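The cabinet under the counter

I have put off the office cabinet since June. It came with the room when I moved into the Storkside building, and everything I didn't want on my desk went into it. By the end I was keeping 13 binders for a business that needs maybe four.

So I took it all out and sat on the carpet with it. Most of it was old Gavasport invoices, printed twice, plus a manual for a printer I gave away. I filled one recycling bag and shredded 123 pages. The shredder overheats after 35, so that took most of an afternoon.

The rule I settled on was simple. Current year stays, tax papers stay, anything I can find online goes. Blue is for client work - I had been mixing colors for years and it never helped me find a thing.

I also stopped standing binders on end in there. The shelf is a bit low for the tall lever-arch kind, and they used to lean and then slide. Lying flat, they stay where I put them, and I can get one out with the door open and one knee on the floor.

The labels are still to do. I bought a pack of 100 and have used two. The hinges could use a turn with a screwdriver as well, but that can wait until I do the drawers.
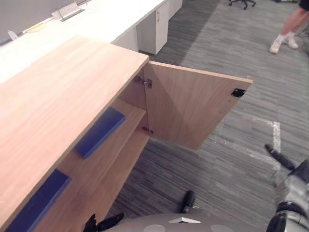
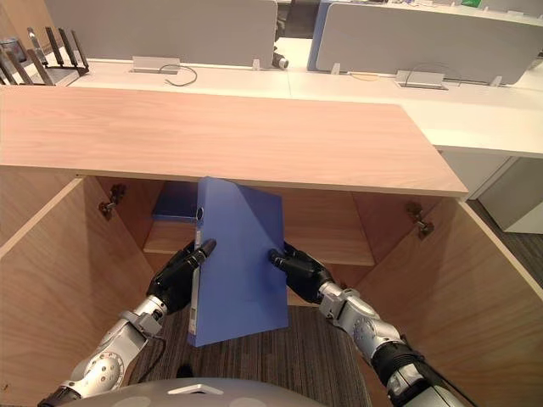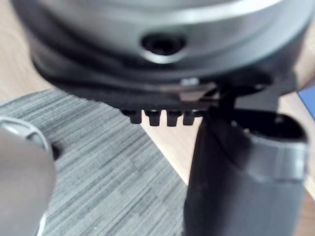
Photos: Hiếu Quan

Next are the desk drawers. I opened the top one, saw the cables, and closed it again.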